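Play kitchen reset, finally

Quick one, dinner's in 20 minutes and I still have flour on my elbow. Went through the whole play kitchen stash this morning. 48 pieces if you count every strawberry, and yes I counted, because the Sornley bin is only supposed to hold that many and the lid wont shut.

Started with the stuff that gets used every single day. Green colander, the big lavender plate, ketchup. Ketchup always. Everything out on the white table first, then sort.

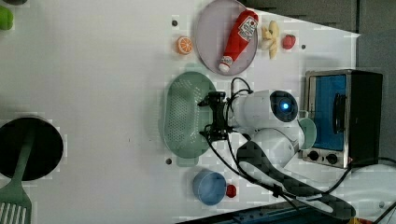

My sister texted back that I should ditch half the fruit and keep only the pots, since pots are what kids go for anyway. Maybe at her house! Over here the banana goes in the colander, the colander goes on somebody's head, soup is served. Pots are second tier.

So the rule now is 6 foods out, 6 dishes out, rest in the closet until August. The toaster oven stays no matter what. I almost passed it on last spring and there were tears (mine, a little). Blue inside, silver around the outside, still my favorite thing in the set. Cheap Plirketti cups are going to the bath.
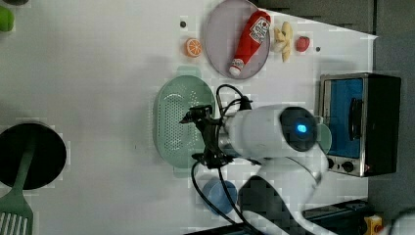
Gallardo: we rotate ours every month and the colander has never once made it into the closet, it's just furniture now. Do you wash the food pieces or only wipe them?

Wipe, mostly. Sink with dish soap when someone's had a cold. Ok the timer's going, more on teh bin lid later.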